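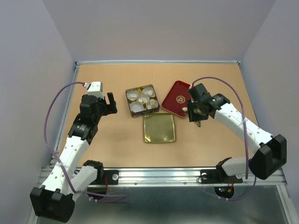 Station 4, Bhardwaj Hall. The right gripper holds a small cream-colored piece over the red lid; the left gripper stands open beside the tin.

Station 4: Setup and Care
Wistgate Automation Laboratory, Equipment Gallery

Station 4 is the two-arm tabletop cell on the ground floor of Bhardwaj Hall. It is used for light handling work with household packaging, and it is maintained by the laboratory's equipment office under the direction of Shivam Sisodia. This page of the gallery records how the station is arranged and how it is kept in working order. It is intended for visiting staff, new operators and departments considering a similar installation.

The station is listed in the laboratory inventory as item 1115. Please quote this number in all correspondence about repairs or bookings.

The Work Area
The tabletop is tan, with pale lavender-gray walls at the back and on both sides. Panels of the same finish are kept in the storeroom on the upper floor. A marked or scratched panel is exchanged as a whole and is not to be painted or patched in place, as small differences in color have caused difficulty in past work.

The tabletop is wiped with a barely damp cloth at the end of each booking. Spray cleaners may not be used inside the walls. Crumbs and sugar are to be lifted with the soft brush before any cloth is used.

Mounting
Both arms are carried on the silver aluminum rail along the near edge, each on its own black bracket, one toward the left and one toward the right. A bolt head can be seen on each bracket. Once the brackets have been set and recorded, they are not moved by operators. A request to change the spacing must be made in writing to the equipment office, and the positions before and after the change are entered in the station log.

Bolts are checked with the power off. The technician supports the arm with one hand while testing the bracket with the other, then draws a line in paint pen across the joint on the underside. A broken line at the next check is reported even if the bracket feels firm. Tightening by feel is not accepted at this station; the torque wrench assigned to Bhardwaj Hall is kept with the log and must be returned to its case with the setting released.

Links and Joints
The white links have rows of small holes along their length. Dust and crumbs collect there and are removed with the brush, working from the wrist down toward the base so that loose material does not fall into a joint that has already been cleaned. Compressed air is not permitted.

Each joint is turned slowly by hand through its full travel during the monthly inspection. The technician listens for clicking and feels for any point at which the resistance changes. A joint that passes is initialed in the log. A joint that does not pass is noted with its approximate angle, and the arm is taken out of service until a second technician has repeated the test.

In March the right elbow was reported as stiff near the end of its travel. The housing was opened on the repair bench and a short piece of cable tie was found against the inner cover. The piece was removed, the cover was refitted with new screws, and the joint was returned to service after a supervised trial. Operators have since been asked to collect tie trimmings in the tray provided and to empty the tray before leaving.

Cables
A purple cable serves each gripper. On the right, it rises from the top of the gripper, passes over the forearm and comes down beside the elbow. On the left, it loops outward over the table before following the white link toward the base. Small white ties hold both cables along the way.

The loops are part of the design and should not be pulled tight for the sake of appearance. Each must allow the wrist to reach the end of its travel without drawing on the connector. When a cable is replaced, the new one is first fitted with loose ties, and the arm is moved by hand to the four corners of the tabletop. The ties are closed only after this has been done, and their ends are cut flush.

The laboratory buys its gripper cables from Flunell in made-up lengths. Cables shortened or joined on site are not accepted, including for short demonstrations. A cable showing a flattened section, a whitened bend or a loose plug is removed and cut in two before disposal, so that it cannot find its way back into the spares drawer. (This has happened.)

Grippers
The fingers are black on both arms. They are wiped after every booking and inspected under the bench lamp for nicks along the inner faces. Small, dry items such as the pieces in the paper cups leave a fine residue that is easily overlooked, and a finger that appears clean may still have lost some of its hold. The accepted test is to close the gripper on the reference block, raise the arm to shoulder height and wait one minute. If the block has slipped, the fingers are cleaned and the test is repeated. A second failure means that the fingers are replaced as a pair.

On the left gripper, the cable attaches by a small white connector to the block-shaped module on top. The connector is to be held by its body when it is withdrawn. Operators are not authorized to unplug it; the work is reserved for technicians who have completed the laboratory's bench course.

Gripper opening is set in the Stastix control program, the laboratory's own software, and the values for this station are saved under the name of the task. New values should be saved under a new name. Overwriting a shared setting without notice has led to one crushed tin lid and a good deal of correspondence.

Handling Items
The square tin with its paper cups, its gold-colored lid and its red lid with the small gold emblem are handling items for placing and packing trials. Lids with a raised rim are useful for this work, and shiny metal surfaces show very quickly whether the overhead lighting has been set correctly.

Items are laid out by hand before the arms are powered. The operator then steps back behind the floor line, confirms aloud that the table is clear of hands, and starts the program. Lids may lie at an angle unless the task sheet requires otherwise. Paper cups that have lost their shape are discarded, and contents that have touched the tabletop are not eaten under any circumstances. Food used at the station is stored in the marked cabinet and never in the staff kitchen.

Daily Start
The station is available from 8:30 in the morning. The operator on the first booking carries out the following steps and signs the sheet.

Read the last entry in the log.
Look along each cable from gripper to base.
Confirm that both brackets are seated on the rail.
Move each arm by hand away from the tabletop and the walls.
Switch on and wait for the Stastix ready message.
Run the slow greeting motion on the left arm, then on the right.
Open and close each gripper once with nothing between the fingers.

If any step cannot be completed, the station is switched off and the red card is hung on the front rail. The card may be taken down only by the person who corrects the fault. Operators sometimes remove it after a restart has appeared to clear the problem - this is not permitted, and a booking may be withdrawn as a result.

Below the Rail
Loose wiring near the right bracket should be left as found by operators. Thin red wires hang beside the round, dark device on that side, on which red, green and blue indicator lights can be seen. Bags, stools and cleaning equipment must be kept well away from this area. The underside of the station is cleaned by the equipment office alone, with the supply disconnected at the wall.

Spare Parts
One full set of fingers, one cable for each arm, two bracket bolts and a packet of white ties are kept in drawer 29 of the parts cabinet. Parts taken from the drawer are written on the card inside it at the time they are taken. Shivam Joshi reviews the card at the end of each month and places the order with Flunell. Urgent requests may be made by telephone through the equipment office, but a written note is still required before the part is released.

Used parts are placed in the gray return box with a label giving the arm, the joint and the reason for removal. Labels reading only "broken" or "old" will be sent back to the operator for completion.

Bookings and Visits
Departments of the Wistgate laboratory may reserve the station through the equipment office. External groups should write in advance, stating the items they intend to bring and the name of the person who will operate the arms. Glass, liquids and open powders are not accepted. Visitors may watch from behind the floor line at any time when a trained operator is present, and small groups may ask to see the monthly inspection.

Material on this page may be reproduced for teaching purposes with credit to the Wistgate Automation Laboratory. Corrections should be sent to the equipment office, marked for the attention of Shivam Sisodia.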